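Operator's Diary: Simulated Tabletop Work
Reading time: 3 minutes

5/15/22

The morning was given over to demonstrations by remote control in the simulated workspace. I had the controls for the first half and Pankaj Bajpai had them for the second. Our instruction from Settimio Gentile remained as before: pick up the named shape, lift it clear, and set it down where the task sheet directs. The arm is to be guided at the pace of an unhurried person, with no pause longer than is needed to judge the next movement.

I record first that the new grip setting was loaded before we began and that the Movard hand controller was re-centred twice. On the second occasion the drift was small, but it was enough to turn the wrist when my own hand was still. Kusum Pandey has asked that any such correction be entered here, and not only in the equipment log, so that those who review the demonstrations can discard the affected attempts. I discarded two of mine.

The cross is a more difficult shape than it looks on the task sheet. The fingers may close on one arm, or across a pair of opposite arms, and the two methods call for quite different approaches. I was trained to take opposite arms and have kept to it. Pankaj prefers a single arm, which he finds quicker. We agreed that each of us should keep to one method throughout, so that the recordings at least disagree in an orderly manner. The question has been referred to Settimio.

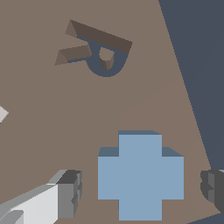 The view between the fingers, with the blue cross between them and the letter P beyond.

I find the close view indispensable for the last part of the approach and of very little use before it. With the fingers on either side of a block, one can judge whether the gap is even. One cannot judge height with any confidence, and I continue to come down too slowly as a result. Brijesh Malhotra reviewed my recordings from February and remarked that I hesitate at the same point in nearly every one. He is concerned that the trained policy will learn the hesitation along with the grasp. I accept the criticism. I made a deliberate effort this morning to descend in a single movement, and succeeded more often than not.

The brown letters deserve a note of their own. They are close in colour to the table and I must look for the shading to find their edges. I have asked whether the colours might be changed for the operators' benefit. The answer was that the variety is intended, and that an operator's discomfort is not sufficient grounds for altering it. I record the answer without complaint – though I should still like a paler table.

After the break we worked chiefly from the wide view.
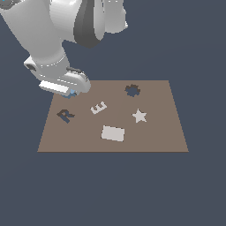 The wide view: the arm at the far left corner of the mat, with the R, E, gear, star and rectangle laid out.

The wide view is the better one for planning. It shows the whole of the mat and leaves no doubt as to which shape lies nearest the arm. It is a poor guide to the fingers themselves, as the housing of the gripper hides much of what is beneath it. My practice is to settle the route in this view and then change to the other, and I have written this into the draft guidance for new operators. Ravindra Pandey will begin with us shortly and is to have 6 supervised sessions before any of his demonstrations are kept.

The target for the present set is 200 accepted demonstrations. Pankaj believes we shall reach it without an additional session. I am less certain, given the number set aside for drift, and have reserved the controls for a further morning.

Outstanding: a ruling on the cross; a replacement strap for the hand controller; my written comments on the draft guidance, which Kusum has now requested three times.

Comments (3)

Brijesh Malhotra: The point about hesitation was meant for both operators. Please pass it on to Pankaj.

Pankaj Bajpai: Noted. I maintain that a single arm of the cross is the sounder grasp.

Ravindra Pandey: May I have sight of the draft guidance before my first session? I have used only a keyboard for this kind of work until now.

Contact the diary editor | © Gellska | Back to top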